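Wood Moves: How Solid Timber Responds to Indoor Air

A board cut from a tree never stops exchanging water with the air. The exchange is slow, it depends on species and section, and it can be calculated fairly well. Most failures in tabletops and floors come from leaving it out of the design.

Freshly felled timber holds water in two places. Free water sits in the cell cavities and leaves first, with almost no effect on size. Bound water is held in the cell walls. Once the free water is gone and the walls begin to give up their share, the wood starts to shrink. That threshold is called the fiber saturation point, and in most commercial species it falls near 30 percent moisture content by weight.

Below that point the wood settles toward equilibrium with the relative humidity of the room. A heated house in winter may bring a board down to 6 percent. The same board in a humid summer can climb well into double figures. Paint, oil and varnish slow the movement of vapor. None of them stops it.

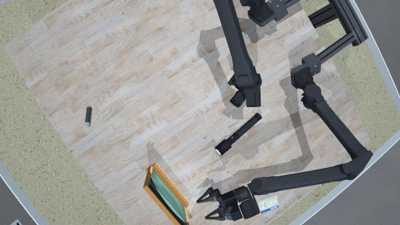 Shrinkage differs by direction. Along the grain it is small enough to ignore in furniture. Across the grain it is large, and tangential movement, which follows the growth rings, commonly runs to nearly twice the radial figure. A flat-sawn board therefore changes width more than a quarter-sawn board of the same species. It also cups, as the two faces meet the rings at different angles.

Take a flat-sawn oak tabletop 900 mm wide. With a typical tangential coefficient, a seasonal swing of four points in moisture content gives a change in width of more than 12 mm. A top screwed tightly to a rigid frame cannot make that change. It splits along a glue line, or it pulls the fasteners. Slotted brackets and wooden buttons hold the top down while leaving it free to slide.

The Ollgate workshop, which makes tables and school furniture, kept records on this for two years. Blanks were weighed and measured every month in a heated store and again in an unheated one. The largest change in the heated store came in the first weeks after the boilers were switched on, and by March the blanks had nearly stopped losing weight. The workshop now leaves stock in the assembly room for six weeks before final planing.
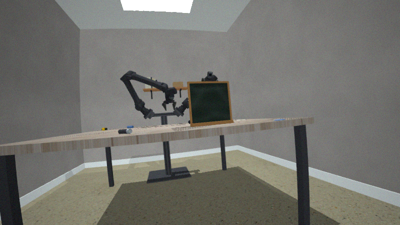
A table and a framed chalkboard.

Floors pose the same problem over a greater distance. A single plank moves little, but a room contains many planks, and the changes add up across the full width. Installers leave an expansion gap at the perimeter and cover it with trim. If the gap is too small, the floor closes up in summer, presses against the walls and lifts. If the boards go down too wet, gaps open between them in the first heating season, and filler only crumbles out when the boards swell again.

The subfloor matters as much as the boards. Concrete dries from the top, and a surface that feels dry may cover a core that is still releasing vapor. Stultitz, a flooring contractor, tests slabs with probes set in drilled holes and will not schedule a delivery on the basis of a surface reading. The company attributes most of its past callbacks to slabs that were covered too early.

Handheld meters come in two types. Pin meters measure electrical resistance between two points and need correction for species and temperature. Pinless meters sense the dielectric response of a volume of wood and need a density setting. Van Wijk, a timber merchant, checks both types against oven-dried samples and discards any meter that drifts. The oven test remains the reference method. It destroys the sample and takes about a day, so few job sites use it.

Engineered boards reduce the movement by gluing layers with the grain crossed, so that each layer restrains the next. The stress remains in the glue lines, and a poor bond will show it as delamination or as fine checks in the face veneer.

Related articles
Reading a Kiln Schedule
Fetadora Hardwax Oil: 200 Days on a Kitchen Floor
Breadboard Ends and Why They Are Pinned at the Center
Choosing a Moisture Meter
Hide Glue in Cold Workshops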